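Hala Azar teaches the arm at Kiltberg by holding it. She guides the wrist down, closes the fingers, lifts, and lets the computer record the path. She did that 30 times on Thursday.

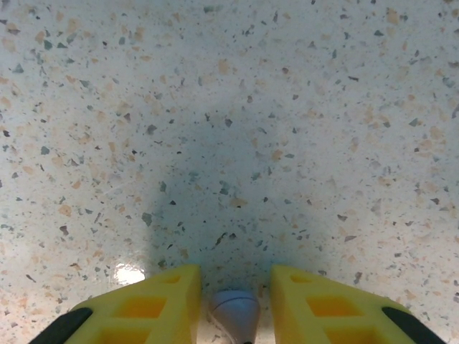
Annapurna Krishnan prefers to work by remote control, from a desk in the next room. It is slower, but her hands stay out of the recordings. She steers by the wrist camera, and a glossy speckled counter gives her trouble with glare. With the small pale piece between the yellow fingers, she watches the shadow ahead of the tips to judge height.

The team has 370 recordings and wants 500 by February.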